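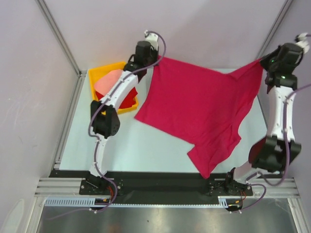
Nellow Garment Care, Hestville Plant: Equipment Review Group

Minutes of the March meeting, upstairs break room

Present: Zsolt Barta (chair), day shift lead, night shift lead, maintenance, accounts, front counter. Apologies from dispatch, who had a van in a ditch.

Meeting opened at 3:10, the chair having gone back for the key.

1. Last minutes
Accepted, with one correction. The steam press was "condemned," not "commended."

2. Howells folding cell, trial offer
The chair went through the Howells proposal. They are offering the two-arm cell on a trial of 8 weeks, enclosure and mounting frame included, with training for 3 of our people. The fee is $3000, to be taken off the price if we buy. Accounts asked what the price was. The chair said Howells prefers to discuss that in person. Accounts wrote something down and underlined it.

The day lead reported on her visit to the Howells showroom in Praluvthorpe. She liked that the two arms take a garment by its upper corners and hold it up between them, the way she has been asking new hires to do for years with mixed results. She was less taken with the brochure, which uses the word "seamless" about a machine that handles shirts.

Night shift asked about speed. Howells quotes 135 pieces a shift for T-shirts and plain tops. Night shift said his slowest folder beats that with a cold, but agreed that his slowest folder does not want to do it at four in the morning.

Maintenance asked who looks after the cables. The contract says "the customer." Maintenance asked for this to be minuted. He also wants a spare pair of gripper tips in the building from the first day, and would like it known that he said so.

Front counter asked if it does fitted sheets. It does not. Some sympathy for the machine was expressed.

Agreed: accept the trial, subject to a written price and a clearer line on repairs. T-shirts only for the first two weeks. Day shift to keep the tally sheet, in pen.
Action: chair to call Howells. Maintenance to measure the freight door before anything is signed, in view of what happened with the dryer.

3. Break room kettle
Deferred again.

4. Any other business
Saturday overtime list is on the board. It is still blank.

Closed 4:05.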